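Fórum Ekora > Robótica de bancada > Garras e efetuadores > Dedos lisos ou dedos moles para peças na água?

uvaseck_marta
26 de janeiro

Boa tarde a todos, e desculpem desde já o testamento, que eu quando começo a escrever sobre garras não sei parar. Andamos aqui a comparar dois jogos de dedos para a garra paralela: os pretos de origem, rígidos, com a face interior plana, e um par em silicone que encomendámos à Prornton e que me custou a receber mais do que eu gostaria. A tarefa é pescar peixinhos de brincar numa tina com água, com os dois braços em cima da mesa e uma redezinha de cabo para quando se quer fazer a coisa com ferramenta. Parece brincadeira (e é um bocadinho, confesso!), mas obriga a garra a fazer tudo aquilo em que costuma falhar: alvo pequeno, que foge quando a água mexe, e com brilhos à superfície a baralhar a câmara.
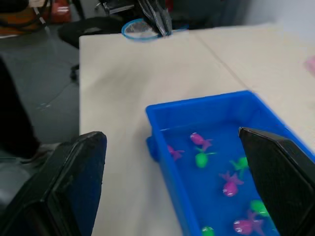 O que me tem dado mais que pensar é a câmara do punho. Com os dedos rígidos sei sempre onde está a ponta, porque a ponta não dobra, e isso ajuda imenso quando o próprio dedo me tapa parte da tina. Com os de silicone o aperto é mais meigo, mas a ponta cede uns milímetros contra a parede e lá se vai a minha referência. Em 13 tentativas com cada par, os rígidos deixaram escapar 5 peixes e os moles só 2. Só que os moles demoraram bastante mais em cada apanha, e eu fico sem saber o que vale mais. Alguém já passou por isto?

rui.bancada

Olá Marta, que bom ver um tópico destes outra vez. Eu ficava com os rígidos sem pensar duas vezes. Silicone molhado contra plástico molhado, na minha experiência, só agarra bem enquanto é novo, e ao fim de uns meses começa a escorregar e a ganhar folga no encaixe. Colei uma tirinha de borracha fina na face plana dos meus e nunca mais mexi naquilo. Fica feio, mas funciona, e a ponta continua onde o controlador pensa que ela está.

Orhun Bilgin

Rui, com todo o carinho, discordo. A tirinha de borracha descola, e quando descola é sempre dentro de água. Tenho um par de silicone com 3.808 ciclos registados e a folga no encaixe continua a mesma do primeiro dia. O problema da Marta parece-me outro: se a ponta cede contra a parede, é porque a aproximação vem demasiado inclinada. Experimenta descer mais na vertical e fechar só depois de parar. E já agora, usas só o punho, ou tens também uma câmara de cima?

uvaseck_marta

Tenho as duas, Orhun, e ainda bem que perguntas, porque me esqueci de o dizer. A de cima dá-me a mesa inteira, com a tina azul ao centro e os dois baldinhos, o verde e o cor-de-rosa, logo ao lado. Serve-me para escolher o peixe; depois passo para o punho na parte final da descida. A passagem de uma para a outra é que ainda não está grande coisa, o alvo dá um saltinho e eu tenho de esperar que assente. Quanto à inclinação, és capaz de ter razão. O braço esquerdo chega à tina bastante de lado e eu nunca me lembrei de lhe mudar a postura.
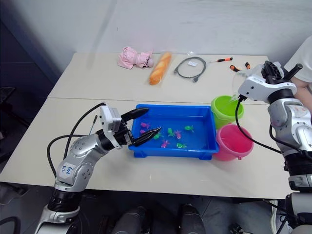

tiago_dj

O saltinho na passagem de câmaras conheço eu muito bem, e no meu caso era calibração mal feita entre a base e o punho. Repeti tudo com o método descrito no guia do Đorđević, mais poses e bem espalhadas, e o salto ficou tão pequeno que deixei de esperar. Antes de comprares mais dedos eu tratava disso, a sério. Com o alvo a saltar, estás a comparar câmaras e julgas que estás a comparar silicone.

rui.bancada

Com isso da calibração concordo. Com o silicone continuo a não concordar, mas 3.808 ciclos é muito ciclo e tiro o chapéu ao Orhun. Que dureza é a desse silicone? O meu era bem macio, talvez venha daí a diferença.

Orhun Bilgin

É do mais duro que eles fazem, o macio também não o recomendo a ninguém. Procuro a referência logo à noite e ponho-a aqui.

uvaseck_marta

Obrigada aos três, já tenho com que me entreter! Vou recalibrar primeiro, depois mudo a postura do braço esquerdo e repito as 13 tentativas com cada par, na mesma ordem. Rui, também vou experimentar a tua tirinha, prometo, nem que seja para te poder dizer que descolou. Volto cá com os resultados.

Tópicos relacionados
Câmara no punho: foco fixo ou automático?
Reflexos na água e deteção de cor
Controlador Prornton perde a posição ao arrancar
Cabos da garra a prender no cotovelo do braço
Borracha, silicone ou TPU nos dedos?

Fórum Ekora | Contacto | © Ekora | Voltar ao topo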